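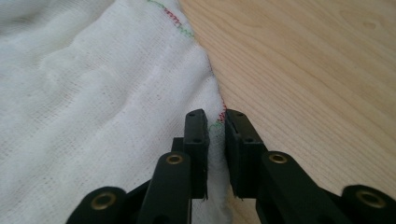
JERNAVBY, February

Cabins > Owners' notes > Kevelent > Opening checklist

Last updated: 22 March 2026

I do this walk-through every year before the first guests come to Kevelent, and every year I swear I'll write my comments down the same night. So this time I did, mostly! The cabin is small (584 square feet, plus the porch) but it took me most of a day, and part of that was looking for the good flashlight. OK means I'm happy with it, FIX means somebody has to do something before we open, and WATCH means look again next time.

OUTSIDE AND PORCH

Front steps, treads and risers – FIX
Second tread from the bottom rocks when you stand on the left side. Two of the screws have pulled right out of the old wood, so longer screws in the same holes won't do it. Ostap Tkachuk is bringing a new board and I've asked him to look at the stringer while he's down there.

Porch railing – OK
I leaned on it hard in every bay. The corner by the woodpile creaks but doesn't move. It creaked last year too.

Porch light and switch – OK
New bulb. The cover had a frankly disgusting number of moths in it, so wash that every spring.

Gutters and downspout – WATCH
The downspout lets go right next to the path, and on a cold night you get a sheet of ice exactly where people get out of the car. I've put an elbow on it to throw the water toward the birches. No idea yet if it's enough.

House number visible from the road – FIX
You can't read it until you've already passed it. If an ambulance ever has to find us I'd like it to be easier than that. Reflective numbers, on the post, not on the mailbox.

ALARMS AND FIRE

Smoke alarm, main room – OK
Tested with the button, and it is LOUD. New battery, old one went in the recycling jar.

Smoke alarm, loft – FIX
This is one of the old Pluser ones and the date on the back says it's past replacing. It still beeps when you press it, but I don't care, it's going.

Carbon monoxide alarm – OK
Moved it down from the shelf above the coat hooks, where a scarf was hanging over it. Please leave it where it is now!

Fire extinguisher, tag 2651 – OK
Needle in the green, pin in, hose not cracked. I took it off the wall and put it back to be sure a guest could do it one-handed. The bracket is a bit stiff but it comes.

Woodstove door gasket – WATCH
Did the paper test all the way around. It grips everywhere except for a short stretch at the bottom hinge. Grigaitė in town keeps the rope gasket in stock and I'll get a length next time I'm in, along with stove cement (ours has turned to stone in the tube).

Chimney – OK
Swept, and the slip is in the blue folder. The sweep wants the cap looked at in the fall.

Loft window opens fully – OK
It does now. It was painted shut along the top, and I spent longer than I'd like with a putty knife. The escape ladder holds up to 584 pounds, or so it says on the box, and it lives under the window and not in the closet. 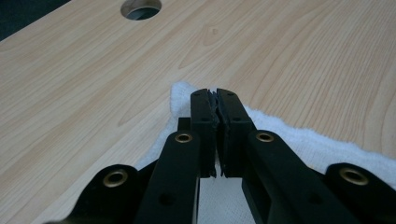 KITCHEN AND LINENS

Dish towels and cloths away from the stove – FIX
My yearly complaint. The rail is so close to the burners that a long towel can swing over them. I've moved the hooks to the other side of the sink and folded the white towels into the drawer. Thin cloths like the gauzy one with the red and green zigzag along the edge go in there too, those would catch in a second.

Outlets by the sink – OK
Pressed test, pressed reset, both did what they should.

Kettle and toaster cords – FIX
Toaster cord is stiff and shiny where it has been pushed against the wall. Out it goes. Yanling Dai has a spare one she says we can have.

Refrigerator temperature – WATCH
It read 45 after running all afternoon, and that's too warm for milk. I turned the dial down a notch and will check again before anybody puts food in it.

First aid kit – FIX
Plenty of gauze pads, no bandages in the normal size (naturally), and the burn gel is out of date. I'm buying a box of bandages just for here.

BATHROOM

Non-slip mat – OK
Suction cups still hold. Bleached it.

Hot water at the tap – WATCH
A bit hotter than I'd want for little kids. I want to turn the tank down but the cover screw is stripped, so that's on Ostap's list as well.

Grab bar – OK
Solid. I hung my whole weight off it and felt very silly.

STILL TO DO

Step, loft alarm, house number, toaster, first aid kit. Gasket if I get to town. Yanling has the spare key until the step is done, so call her first if you're driving out.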